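Notice to the Residents of Bollholm
Short fiction

The Office of Crossings at Pondcombe wishes to inform all residents of Bollholm that the ferry will continue to run. The Office is aware of reports to the contrary. These reports began in September, after the bell at the lower landing was taken down for repair, and they have been repeated at two public meetings and in a letter to which the Office has already replied.

The ferry Vass has made the crossing each morning for longer than the Office has kept records. The first ledger opens at crossing 503, in a hand that does not explain the earlier ones. Residents have asked whether the number should be corrected. The Office has considered the question and has decided to leave it as it stands.

Under the present schedule, the ferry leaves Bollholm at seven in the morning and returns from Sallport at dusk. Passengers are asked to be on the landing before the rope is lifted. Tickets remain valid in both directions. It has come to the attention of the Office that many residents hold return tickets which have not been used, and that 342 of these were sold in a single winter, when the school at Bollholm closed and the families with small children went over together. The tickets have no end date. They will be honored.

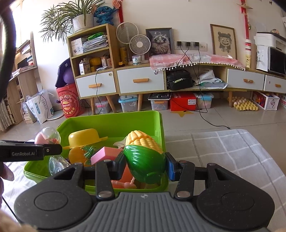
The Office has also received requests concerning property left in the waiting room. Coats, umbrellas, and a case of piano music are being held on the shelf behind the ticket window. Owners may claim them by describing them to the clerk. The clerk has been told to accept a poor description if it is given with feeling, as many of the items have been there a long time and the clerk no longer remembers them well either.

With regard to the lamp at the end of the pier, the Office confirms that it is lit every evening. A resident of the upper road has written to say that there is no need for it, as the pilot knows the channel and no other boat comes in. The Office thanks the resident for this view. The lamp was lit on the night the families left, so that they could look back and see where the landing was, and no order was ever given to put it out.

The population of Bollholm was entered in the last count as 2,011. The Office understands that this figure is disputed. It includes all persons who left with a return ticket, who are held under the rules to be traveling. A proposal to change the rule was heard in the spring and received 5 votes. The proposal may not be brought again until the persons concerned have been given a chance to speak to it in person.

The bell will be hung again before the first frost. It will be rung once when the ferry is sighted and again when the rope is made fast. Residents who wish to meet the boat may do so, as they always have. Benches have been repainted and moved closer to the water.

The evening boat is expected at the usual time.

Office of Crossings, Pondcombe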